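April 1, 2025

Since March I work beside a gripper. Our firm, Trornov, packs and repacks small goods for shops, and the management bought a system called Uzor for the most boring part, the picking up and putting down. I promised some friends from my old job at Skemeck to write how it feels, so I try.

Before, each of us did the same movement for 8 hours. Pick, turn, look, put. My wrists knew this work better than my head. Now the yellow fingers do a part of it, and I prepare the things, watch, and correct when the grip is bad.

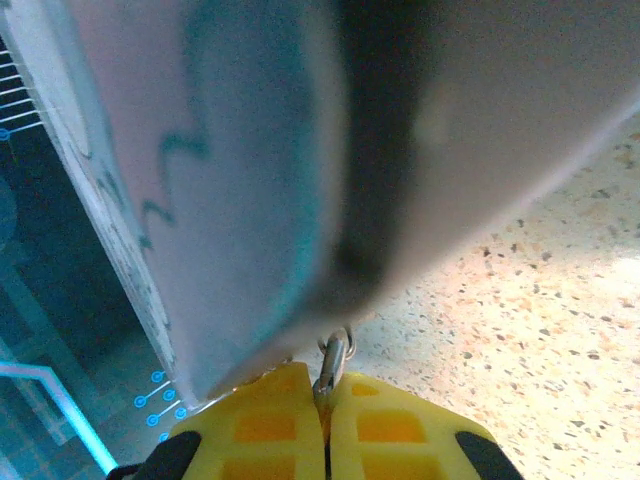 Did anyone lose the job because of it? So far all 28 people on my shift are still employed, but two open positions were closed and will not be filled again.

I think this is the honest way to say it. The change comes quietly, through the places which stay free.

The daily work is also different in a manner I did not expect. I was tired in my arms before, and now I am tired in my eyes. Soft and thin materials are difficult for Uzor, so we learn to lay them in a way that gives the fingers a good edge. A younger colleague is very good at this. She had 16 hours of training, the same as me, but she sees at once where the grip will slip. I need to try it.
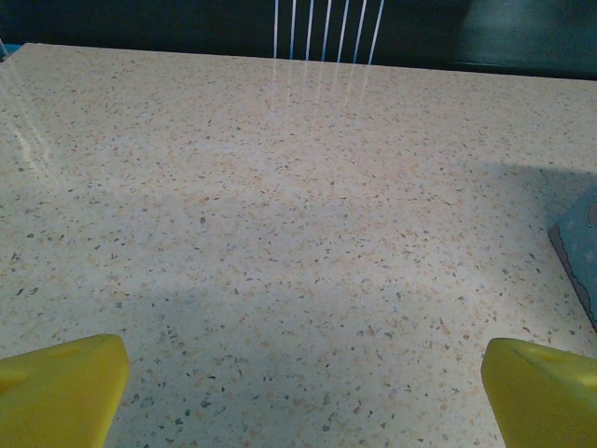 We also talk less. When all hands did the same thing, we could speak about children, football, soup, anything. Watching needs silence, at least for me. I asked our team leader if we can change places every hour, and she agreed to test it for two weeks.

The pay is the same. A colleague who moved to Vandeda told me that there the operators receive 400 more per month for the same kind of work, and I plan to mention it when we have our yearly talks. The new task has a new name in the schedule, so it should have a new line in the contract too.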